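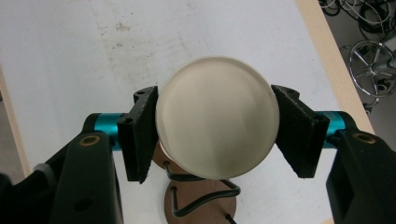

A cream-white round and a small stand in reddish-brown wood.

How to show off a lid or small dish on a wooden stand

I have a soft spot for round things. Lids that outlived their jars, shallow dishes too small for anything but an olive pit, saucers whose cups went years ago – I keep them all, and for a long time they lived in a stack at the back of a cupboard where I never saw them. Then my neighbor Orla Phelan gave me a little wooden stand from her mother's house, I put a plain pale lid on it, and I was hooked by lunchtime. A flat round piece looks completely different once it's up on its edge and catching the light!

This is a small project. Set aside an evening, or do it while the dinner is in the oven.

What you'll need

A small wooden stand with a round base
A lid, saucer or shallow dish
A soft dry cloth and a second one, slightly damp
Dish soap
Museum putty or clear removable tack
Felt dots for the underside of the base
A little furniture wax (optional, but lovely on red-toned wood)

Picking the pair

Start with the stand, as it's the part you have less choice about. Put it on the table and try everything you own on it. I mean everything. The combinations I was sure of looked dull, and the ones I tried for a laugh were the best of the lot.

Pale on dark is the easy win. Cream, ivory or soft white against brown or reddish wood is warm without being fussy, and a plain surface picks up the window light in a way a patterned one can't. If your dish has a busy pattern, try it on the plainest, lightest stand you can find.

For size, let the round be wider than the upper part of the stand. You want a bit of curved wood peeking out underneath and no more. If the wood shows all the way up the sides, the dish is too small and it will look lost.

A raised rim is a help. It gives the stand something to grip and draws a thin line of shadow along the edge. Completely flat discs can work too, but they slide, so be generous with the putty.

Cleaning

1. Wash the round in lukewarm water with a drop of soap. Plastic scratches easily, so no scouring pads. Run a fingertip wrapped in the cloth along the inside of the rim, where the gray gunk collects.

2. Dry it fully and leave it on a towel for 5 minutes.

3. Wipe the stand with the damp cloth, then straight away with the dry one. Go with the grain. Don't soak it and please don't put it in the dishwasher (I have done this to a stand, and it came out looking like driftwood).

4. If you're waxing, rub on a very thin coat, let it sit as long as the tin says, and buff. Keep wax away from the places where the dish will touch, or your putty won't hold.

Putting it together

5. Stick the felt dots under the base. Press the base down on the table and try to rock it. If it wobbles, move a dot.

6. Roll 2 pea-sized balls of putty and press them onto the stand where the rim will rest.

7. Hold the round by its sides, one finger pad at each edge, so that you don't leave prints across the face. Lower it slowly until the bottom edge touches the putty.

8. Step back before you press. Is it centered over the base? Does it lean back a touch? A slight backward lean is what you want. Bolt upright looks stiff and falls over when a door slams.

9. Press gently and let go.

Where to put it

Side light is the best light. On a shelf near a window you'll get soft diagonal bands moving over a glossy surface all afternoon, and I have lost entire cups of tea to watching them. Straight-on lamplight flattens everything, so shift the lamp to one side if evening is when you use the room.

Keep wood and plastic clear of radiators and out of full August sun. Cream plastic yellows, and reddish woods can fade on one side.

If it goes wrong

The dish keeps sliding forward: take the putty off, wipe both surfaces with a dry cloth and use fresh pieces.

The whole thing tips: your round is too heavy for the base. Swap it for something lighter, or use a wider stand.

You can see the putty from the front: you've used too much. Pinch some off and push the rest back behind the rim.

Diarmuid Horgan asked me whether this works with three rounds in a row on one shelf. It does! Vary the heights and leave more space between them than you think you need. Mine are a hand's width apart, and I'm already eyeing the wall above the bread bin for a fourth.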